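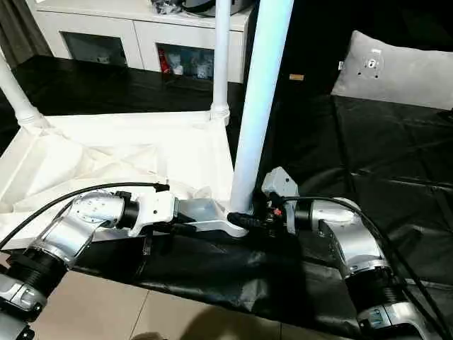
Inscrição em prémio de publicidade: posso meter a mesma campanha em duas categorias?

Perguntado por Maja Pawłowska

Trabalho numa agência pequena (somos 15) e vamos concorrer pela primeira vez aos prémios Histance. A campanha é a que fizemos para a Brerkholm, um filme e uma série de cartazes. O regulamento diz que "cada trabalho é inscrito uma vez por categoria", mas não percebo se o filme pode ir a Filme e também a Campanha Integrada, ou se a segunda inscrição é anulada. Cada inscrição custa 308 euros e não queria pagar duas para perder uma. O prazo acaba em junho.

Outra dúvida: o cliente tem de assinar alguma coisa? O contacto que tínhamos lá saiu da empresa.

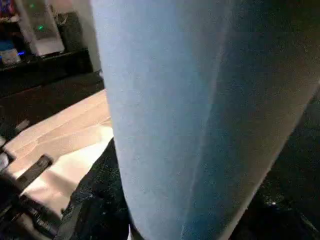

2 pessoas têm a mesma dúvida

Resposta de Vignesh Menon

Pode, sim. Nós fizemos isso no ano passado e ninguém disse nada. Quanto à assinatura não sei, acho que não pediram.

Resposta de Salim Masanja (melhor resposta)

Pode inscrever nas duas, mas são duas inscrições separadas, com dois pagamentos e dois textos. Em Filme enviam só o filme. Em Campanha Integrada têm de enviar um vídeo de caso com pelo menos dois meios, e os cartazes contam como meio. Se mandarem o mesmo ficheiro para as duas, a segunda é recusada na triagem e o valor não é devolvido. Aconteceu-nos com um trabalho para a Larnent. 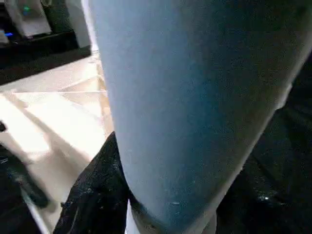 Pormenor em azul-claro e material escuro.

O texto de cada categoria tem um limite de 400 palavras e o resumo em inglês de 200. O formulário corta o que passa sem avisar, por isso convém contar antes de colar.

Sobre o cliente: há uma declaração de autorização, no separador Documentos. Qualquer pessoa do marketing com poderes para aprovar campanhas pode assinar, não precisa de ser quem acompanhou o projeto. Peçam já, que estas coisas ficam semanas paradas no jurídico. 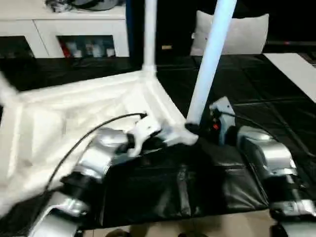 Banco ou mesa pequena, de cor branca, sobre o tapete preto.

Comentário de Maja Pawłowska

Obrigada, Salim. Já encontrei a declaração. Vamos às duas categorias e montamos um vídeo à parte para a Integrada.

Resposta de Mercy Rotich

Vejam também a ficha técnica. Na Gachanja esquecemo-nos da produtora de som e depois da lista de finalistas sair já não deixaram alterar os nomes.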